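4.3 Recording wrist-view episodes for the bag-handling task

This section covers data collection for the strap-grasp policy used in the Pretness method. Complete the hand-eye calibration in 4.2 first.

1. Clear the previous episode from the recorder and confirm that the wrist stream is live.
2. Set the bag on the left side of the work surface with the strap raised and within reach of the gripper.
3. Place the distractor tools to the right of the bag. Tools may touch or overlap.
4. Move the arm to the start pose and close the fingers on the strap at low force.
5. Hold for two seconds, then start the lift.
6. Label the episode at once - labels cannot be added after the buffer is flushed.

CAUTION: Retract or lock all blades that can be retracted or locked before placing them by hand. Keep hands off the surface while the arm is enabled.

Note: Pinching the strap together with the bag edge is a valid grasp. Use label code 2, not the strap-only code. Mixed labels were the main source of error in the first Joddale runs (Saithong and De Haan, internal report, July). 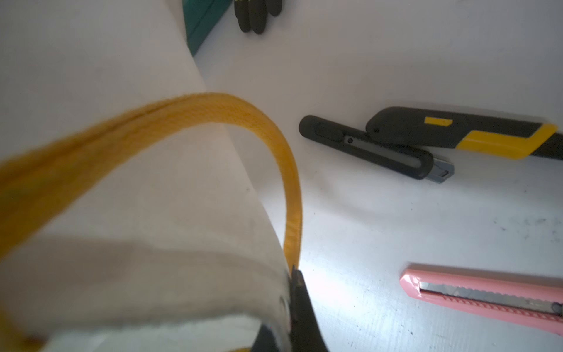
7. Repeat from step 1 until the set holds 600 episodes. Change the tool layout between episodes and leave the lighting as it is.
8. Export the set and run the Zou filter. It rejects episodes with dropped wrist images.

The reference set collected at Gusonholm holds 1434 episodes after filtering. Report export faults to Suha Boutros and include the recorder log.

Revised December 2023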